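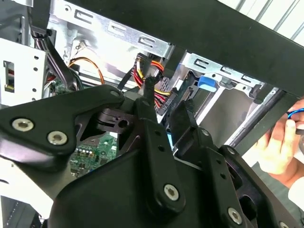 **Kivosura's teardown cell gets its screws back**

The robot that takes old desktop computers apart at Kivosura spent part of December being taken apart itself. The trouble was a finger link on the gripper, which had worked itself slack after 105 computer cases and had begun treating power connectors as a matter of opinion.

Mateja Todorova, who looks after the cell, has put it on a new routine. Every 40 cases the arm stops, and each hex screw on the finger plates gets checked with a torque driver. The old routine was to wait for a rattle.

"It was a very reliable rattle," Todorova said. "I'd hear it from the parking lot."

The second half of the job is teaching the arm where things are. Cables are the sticking point, as they hang wherever the last owner left them. For now a person works beside the open case and lends a hand with the wiring. 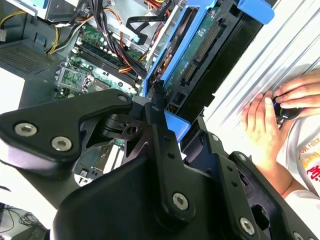 Hard drives are the real prize, and also where most of the swearing happens. Todorova reset the approach angle by 2 degrees so the fingers come down clear of the drive cage, then ran the same case 4 times before lunch. Dalibor Sýkora, the shift lead, timed her and was told to go time something else.

Spare links are on order from Jelínek, with delivery promised for the end of the month. Sýkora has asked which month. Until they show up, the cell runs mornings only, and the torque driver hangs on a hook with Todorova's name on it in large letters.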